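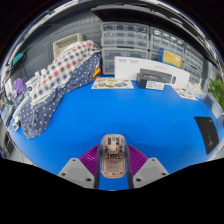 3.2 Student collection protocol

Demonstrations were collected by students in the second-year manipulation course, working in pairs. One student operated the hand-held gripper while the other kept the log and reset the table. Each pair was assigned a fixed set of small household and office objects and asked to record 45 demonstrations per session. A session was limited to 90 minutes, including calibration. In pilot work we had found that longer sessions led to faster and less careful grasps toward the end.

The background was left as the students found it. Storage drawers, boxes and cloth remained on the table during recording, and no attempt was made to standardize them between pairs. Figure 2 shows a grasp from the reorientation task, in which a computer mouse is held upright between the ribbed fingers with its underside turned to the camera. The task definition requires the underside to face the lens at the end of the motion, so that the final pose can be labeled from a single view.

Figure 2. Reorientation task, wrist view. Object: computer mouse, held by its sides.

3.3 Labeling and exclusions

Each recording was labeled by a student from a different pair. Labels consisted of a start time, a grasp time, an end time and a final pose class (top, underside, side or other). Disagreements between the log and the label were settled by the teaching assistant. In total, 133 recordings were excluded, most of them for lost tracking at the start of the motion - a fault we traced to operators lifting the gripper before the calibration step had finished. The step was moved to the log sheet in July and the fault became rare.

Finger wear was not controlled. Pairs replaced the fingers when they judged it necessary and noted the change in the log.

Corresponding author: Raili Tikkanen, Drirnilitz Teaching Laboratory
Shares: 2
Back to top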